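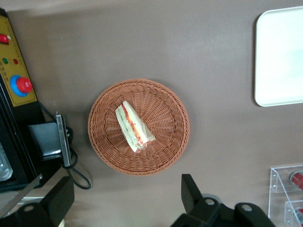

Why has the arm stopped dead and refused to do anything I ask?
Most likely because it is in protective stop, which it enters when it feels a push it did not expect, and it will stay there until somebody clears the fault by hand.

Section 7. Faults, stops and dropped lunches

7.1 Before you touch anything

The Hisness table arm spends its working life moving soft, wrapped food from one place to another, and soft, wrapped food is not on its side. A sandwich slides, folds, or leaves its filling at the far end of the packet. Most of the faults in this section begin that way.

CAUTION: An arm in protective stop is holding still under power. Do not put your hand between the fingers to rescue the sandwich. The sandwich can wait.

7.2 Fault 384: grip lost or doubtful

Fault 384 means the fingers closed and the arm does not believe what they are telling it. With film-wrapped items the usual culprit is the twisted end of the wrap. If the fingers take hold of the tail, the film gives, the load swings, and the arm stops to think about its choices.

1. Press the red emergency stop button. Press it fully; a polite tap does nothing.
2. Wait 20 seconds for the drives to settle.
3. Support the item from underneath with one hand, keeping your fingers outside the grip.
4. Turn the release key on the wrist a quarter turn. The fingers will open with more enthusiasm than you expect.
5. Look at the finger pads. Wipe off any mayonnaise with a damp cloth. Do not use solvent — it hardens the pads and you will be back at step 1 by teatime.
6. Put the item back in its basket with the thick part of the packet clear of the rim.
7. Twist the emergency stop button to release it, then press Reset on the handset.
8. Run one pick at slow speed before going back to normal work.

Note: If 384 comes back three times in a row, stop resetting it. See 7.4.

7.3 The arm picks up the basket as well

Woven baskets give the fingers plenty to catch on. If a fingertip goes through the weave or under the rim, the basket comes up with the lunch, and the arm may report a perfectly successful pick. It has no sense of shame.

1. Press the emergency stop.
2. Free the basket by hand. Do not drive the arm backwards to pull it loose.
3. On the handset, open Pick, then Depth, and raise the lowest finger height by one step.
4. Check that the force limit has not been set above 100. Somebody always tries it.
5. Reset and repeat the slow pick.

Keep cables out of the arm's sweep and drinks well away from anything electrical. The Trestville depot lost a power unit in February to a bottle with a loose cap, and the warranty did not cover it.

7.4 When to give up

Take the arm out of service if any of these apply:

The emergency stop does not stop the arm.
A finger moves after the stop has been pressed.
The pads are split, or have done more than 1,000 picks without a check.

Switch off at the wall, hang the tag on the handset and write the fault number on it. "Broken" is not a fault number. Reports go to Eulalia Cisternas in the service office, along with the handset log and the wrapper, if you still have it. Please remove the sandwich first.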